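Home | Programs | Reports | Partners | Contact
Search this site Enter keyword Go

Drirska Local Hiring and Training Program
Progress report to Laaksonen, March
Prepared by Ilgın Öztürkmen, program lead

1. Status

The program is in its second funding period. The target agreed with Laaksonen is 400 enrollments in the hospitality and building services tracks by the end of the period. Enrollment is on schedule. Completion is behind schedule in building services, for the reasons given in section 3.

2. Hospitality track

The first group of 100 trainees finished classroom work in the reporting month. Of these, 99 sat the written test and one deferred to the next group for family reasons. Results have been sent to the trainees and entered in Prisix, the placement database.

Work placements are now the main task. Guesthouses and restaurants in Drirska have offered 14 paid placements so far, most of them for the full season. Employers prefer trainees who live within walking distance, as the last bus leaves before evening shifts end. We have asked Plistari, the transport contractor, to quote for a late run. The quote had not arrived when this report was written and no cost for it appears in the budget table.

Room and dining service remains the most requested unit. It covers table setting, seating, floor care and guest contact. Employers have asked for more hours on moving and storing furniture, and two sessions have been added to the schedule.
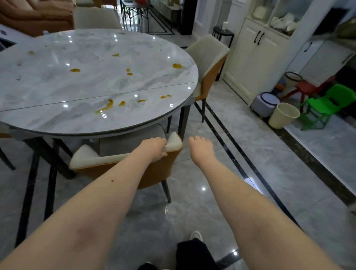
Dining area with round table, hospitality track.

The two extra sessions use hours released from the computer skills unit, which most trainees complete early. No change to the trainer contract is needed.

3. Building services track

Enrollment is in line with the plan, but attendance fell after the second week. Exit interviews point to two causes. Several trainees took short-term farm work at harvest rates, and the stipend was paid late in the first month – the bank file was rejected and had to be sent again. The payment problem has been fixed. Stipends now go out every Tuesday.

Trainees who left for farm work may rejoin without a new application. Their completed units stay valid in Prisix until the end of the funding period. We expect most returns after the picking season and have kept places open in the evening group.

4. Employer contact

Over half of the employers on the contact list have now been visited. The remaining visits are with small firms that have no office staff and are best reached by phone before 8 a.m. Small firms report that they would hire locally but cannot manage the paperwork for a first employee. A standard contract and a payroll guide are in draft.

5. Budget

Spending is within the approved lines. Trainer fees are slightly under plan and travel is slightly over. We request approval to move the unspent trainer fees to travel – the total grant would stay the same.

6. Next period

Work planned: open the second hospitality group, complete employer visits, issue the payroll guide, and report on returns to the building services track. A decision on the budget transfer is needed before the second group starts.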